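Pre-session and in-session inspection, two-arm cloth handling station
Site: Movham, bay with the round glass table
Task set: Lanico soft goods (pick up, hold with both hands, put down)
Filled in by: Jaruwan Ongart
Month: March

## 1. Floor and table

- [x] Hazard tape stuck down along its full length. **OK.** One corner was lifting and I pressed it back. Replace it before the next set.
- [x] Glass top checked for chips at the rim. **OK.**
- [x] Glass wiped. **OK, with comment.** Overhead lights still reflect near the center. Somboon asked for the blinds down, which made no difference.
- [ ] Cables on the floor kept clear of the feet. **Fix.** The orange cable needs a floor clip. Same note as last month.

## 2. Arms and hands

- [x] Wrist clamps tight on both sides. **OK.** Checked by hand with power off.
- [x] Connectors seated. **OK.**
- [x] Finger joints move freely, no grinding. **OK.** The left hand was slow to open on the first try and normal after that.
- [ ] Slack in arm cables within limit. **Fix.** Left arm has too much. It passes at rest but I don't like it when the arm is raised. Add a tie at the forearm.
- [x] Stop button tested from both operator positions. **OK.**

## 3. Recording

- [x] Head view and wrist view both saving.
- [x] Clocks match between views.
- [x] Disk space enough for the session. Limit is 1,000 episodes per drive.
- [x] Operator has read the task card.

Cloth handling during the session: 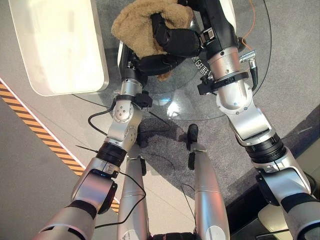
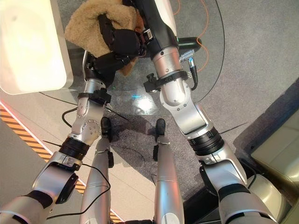
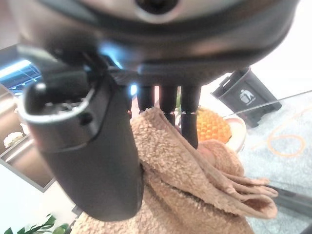
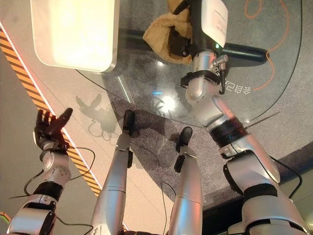 ## 4. Episode quality

- [x] Each episode starts with both hands open and clear of the cloth. **OK.**
- [x] Cloth put back in a different shape each time. **OK, with comment.** Operators fall into the habit of dropping it the same way. Ask them to turn it or fold a corner under. The model picks up on this quickly and then fails on a flat cloth.
- [ ] Failed grasps kept and labeled. **Partly.** The morning operator deleted slips at first. Slips stay in, marked "slip". Only delete an episode if a view is missing or someone walked through.
- [x] No pulling between the hands. **OK.** If the cloth goes tight, stop and mark the episode.
- [ ] Fingertips wiped for lint every break. **Missed once.** Added to the break card.

Episodes kept this session: 633. Total in the Lanico set: 3,554. Of those, 1,807 have both hands on the cloth at the same time, and the rest are one-hand episodes. Stutance wants the split close to even, so we can carry on as we are.

## 5. Shutdown

- [x] Arms parked before power off.
- [x] Hands empty before parking.
- [x] Cloth shaken out and bagged.
- [x] Log copied to the shared drive.
- [ ] Spare finger pads restocked. **Order placed, not here yet.**

## Open items

1. Clip for the orange cable. Must be done before the next session.
2. Tie on left forearm cable. Same.
3. Replace the lifting corner of hazard tape.
4. Go over the "slip" label again with the morning operator.
5. Finger pads: Somboon to check on delivery.

Station may be used once items 1 and 2 are signed off.

J. Ongart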